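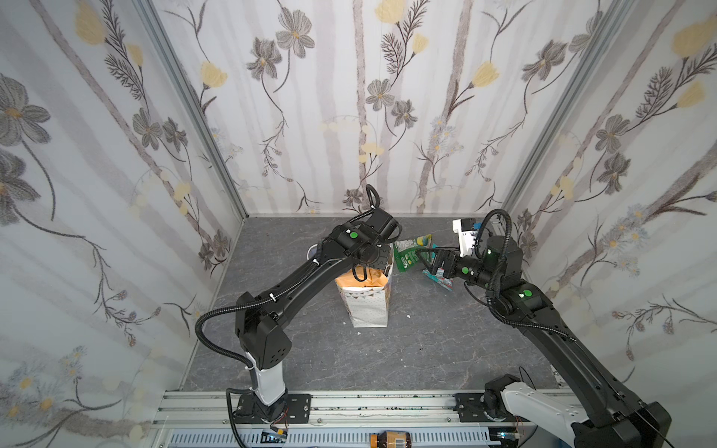 Giving presents without the dread
Speaker notes, Broddale Library evening talks
Wednesday, March 3, 2021

(Wait for people to settle. Water on the left side of the lectern. Say thank you to Sota Sakamoto for the invitation and for finding me a microphone that stays up.)

Good evening, and how lovely to have you all here, whether you're in the room or listening from home with your feet up, which I'd be doing myself if I had the choice. I want to talk tonight about presents, and why so many of us who are perfectly generous people go a bit cold when a birthday comes round.

I'll begin with my aunt. She kept a drawer in the hall, and in it were soaps, tins of shortbread, a great many handkerchiefs and a travel clock. If you turned up with news of a wedding she'd go to the drawer. I was given the travel clock three times, because my mother kept giving it back to her. (Pause here. They usually laugh, and if they don't, carry straight on.)

I tell that story fondly, and I do still miss her, but I think the drawer is where the dread comes from. We've got it into our heads that a present is a thing you have to have ready. So we buy early, we buy vaguely, and then we feel guilty about how vague it was.

Last November I asked the people on my mailing list to write in about one present they remembered. I expected perhaps a dozen replies and I got 264, and I read every one at the kitchen table over a very wet fortnight. Hardly any mentioned what the thing had cost. What they did mention was being listened to. One lady had said in passing that she could never find a decent pencil sharpener, and months later her brother handed her one, a little brass thing, and she wrote me a page and a half about it.

(Hold up the notebook now.)

So my first suggestion is dull and it works very well for me. Keep a notebook. Mine cost next to nothing and has a page for each person I buy for, 16 pages in all. When somebody says they've run out of something, or used to love something, or saw something in a window, I write it down when I get home. By the time the birthday arrives I'm choosing from a list they've dictated to me themselves, bless them.

My second is about wrapping, and I know some of you have come for this bit! I was brought up to believe in sharp corners and ribbon curled with the scissors, and I've come round to the gift bag. A bag forgives you. It will take a teapot, or a jar of marmalade, or slippers. Put the heavy thing in first, then the tissue, and pull the tissue up from the middle of the sheet so it makes soft points. Two sheets are plenty. Fold the bag flat afterwards and use it again, with a fresh tag.

(If running late, skip to the card.)

There's a question I always get, about money, so I'll deal with it before the tea. Set the amount before you go shopping and tell the other person if you need to. My sister and I agreed on a small sum the year she turned 70, and we've had far more fun since.

Last, the card. Please write one proper sentence in it, with something in it that belongs to that person. "I still think of you every time I pass the bakery" will do nicely.

(Questions, ten minutes. Repeat each one into the microphone for those at home. Tea is in the side room, and the notebooks are on the table by the door.)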